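Narkent vende desde hace un año un entorno de simulación para celdas de dos brazos llamado Gurkolard. El producto se dirige a equipos que necesitan ensayar tareas de mesa antes de reservar horas de máquina. La licencia básica incluye 60 escenas configurables y un editor de materiales. Hablamos con Nga Châu, responsable de integración del paquete, sobre lo que cubre y lo que deja fuera.

Châu empieza por los límites. «El contacto entre piezas pequeñas sigue siendo la parte más costosa de calcular», explica. «Si un cliente nos pide bloques de pocos centímetros, le recomendamos reducir el paso de integración y aceptar que la simulación irá más lenta que el reloj». El valor por defecto está pensado para objetos de tamaño medio y puede modificarse por escena.

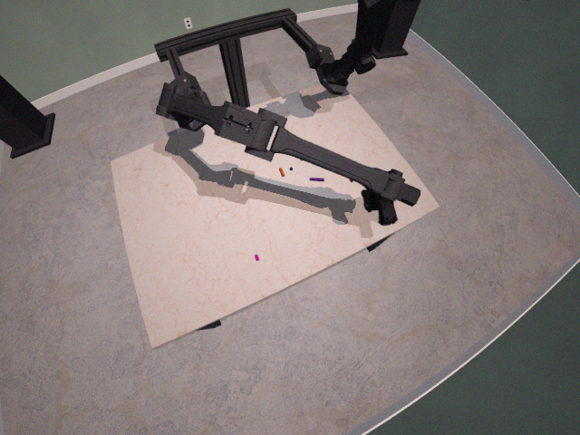 Escena de mesa simulada

La escena de mesa es la que más se usa en las demostraciones. Dos brazos oscuros cuelgan de un bastidor negro situado al fondo, y sobre el tablero, de veteado claro, se reparten piezas de colores de tamaño reducido. «El veteado nos lo pidieron los de visión», dice Châu. «Con un fondo liso, los detectores daban resultados demasiado buenos y luego caían al pasar a la celda física». El editor permite cambiar la textura del tablero, del suelo y de las paredes por separado, o sortearla en cada episodio.

Las sombras se calculan con varias fuentes de luz. Según Châu, desactivarlas ahorra un 45 % del tiempo de render, aunque no lo aconseja para entrenar políticas basadas en imagen: «Un brazo proyecta sombra sobre la zona de trabajo en buena parte de las posturas. Si el modelo no lo ha visto nunca, falla».

La comprobación de colisiones entre brazos se ejecuta en un proceso aparte, heredado de Tiêu, el planificador anterior de la empresa. La batería interna de pruebas consta de 3617 trayectorias y se lanza completa antes de cada versión. Preguntada por los fallos conocidos, Châu cita uno: al replegar un brazo cerca de su montaje, el planificador puede proponer rodeos innecesarios. «Es correcto, pero lento. Está en la lista para la próxima revisión».

La importación de modelos propios admite URDF y exige mallas de colisión simplificadas. El módulo Perar, que se contrata aparte, añade la grabación sincronizada de articulaciones e imagen. El soporte responde por correo y no incluye la calibración de cámaras reales. «Eso lo tiene que hacer quien tiene la celda delante», concluye Châu.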